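Automation in Practice, session 2: what does it cost before it does anything?
Notes by Heiðrún Stougaard. Bring your draft budgets.

Main point from last time: the quote is never the budget. Take the Nestdale one. 1,623 for a pair of hand-held grippers, looked fine, everyone signed. Then cables. Then brackets. Then somewhere to put it all.

Split your sheet like so:
- kit (grippers, mounts, spares)
- room: stands, table, curtains, floor space
- task items, eg crockery. Cheap but they break, so put a line in
- people's hours, usualy the biggest
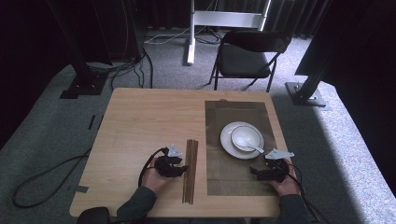
Table-setting task, a gripper in each hand. Chopsticks, placemat, plate, bowl and spoon all go under task items.

Cables: price them seperately. Meder quoted 148 for a spare set, Dunholm 81, but check lengths, they have to reach past the table edge and along the floor. Measure first!

Lead times. Order by October if you want it in this year's money. Bent Hedegaard has the supplier forms, ask him not me.

For next session: one page, two quotes per line, hours shown. Ea Kvaran's group goes first, then Grethe Brøndum's.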